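Week 2 handout: why shops price the way they do

Last time we left Risamico, our long-suffering grocery chain, with two stores in Pitdale and a warehouse full of olive oil. Today it tries to get rid of the oil.

**Anchors.** A shopper who sees "was 31, now 20" feels clever. A shopper who sees "20" feels nothing much. The oil is the same oil. The first number is the anchor, and it does its work even on people who have taken this course (I have the bottles at home).

**Small charges.** When Risamico began charging for carrier bags, plastic bag use dropped far more than the size of the fee would suggest. People who never blink at the price of cheese will carry six loose lemons to the car before paying for a bag.

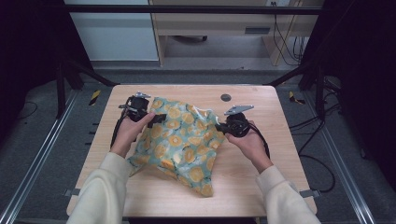
The textbook model has trouble with this. Demand ought to respond to the amount, and the amount is tiny. Aasen's chapter calls it a "zero price effect" -- going from free to nearly free hurts more than the same step anywhere else on the scale.

**Loyalty points.** Dirkham, the rival across the road, gives 100 points per visit. Ask what a point is worth and the staff will change the subject.

For the seminar:

- read Aasen, chapter 2
- bring one receipt you are willing to discuss in public
- work out the anchor in the oil offer as a percentage discount, by hand please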